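A wrist camera, a short task list and a lot less fuss

I stopped by the Mondero lab one afternoon in October to see what Rutilio Arellano and Illia Zhuravel have been up to, and I came away with a page of notes and a free coffee, so I'm calling it a good day. Their new result has to do with how a robot arm learns to pick things up when all it gets to look through is a small camera on its own wrist.

The method is called Imness (Illia picked the name and won't tell me what it means). The usual recipe is to collect a pile of demonstrations, train on all of them, and hope. With Imness, the arm trains on a small batch first, and then the software goes back through the recordings and flags the moments where the model was least sure which way to move. A person records new demonstrations of just those moments, and the whole thing gets trained again. They do 2 rounds of that and stop.

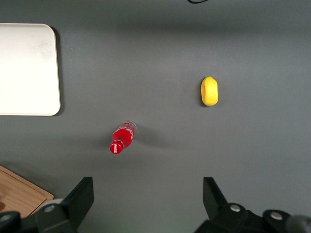 The unsure moments bunch up in the last stretch before the fingers close, Rutilio told me, and the worst ones come when an object lies at a slant to the gripper. A bottle on its side is a good test for that! The arm has to decide how far to turn its wrist, and a person doing the demonstration might turn it one way in the morning and the other way after lunch. The model sees both and tries to split the difference, which gets you a gripper pushing a bottle across the table. Once the extra demonstrations all turn the same way, most of that goes away.

Now for the numbers, which I made them repeat. They started with 60 demonstrations and added more only where the flags came up, ending at 100 in total. That beat a plain training set of the same size on their own pick-and-place tests, and the gap was widest on the slanted objects. I asked for a chart and was told it's coming with the write-up, so hold me to that.

It doesn't fix everything. Clear plastic still gives them trouble under bright light, and Illia thinks the flagging step is too slow to use while someone is sitting there waiting to record. He's rewriting it. Next they want to try the same thing on the 2 arms over at Irkard, where the tables and the lighting are different, and I've already asked if I can come along for that one.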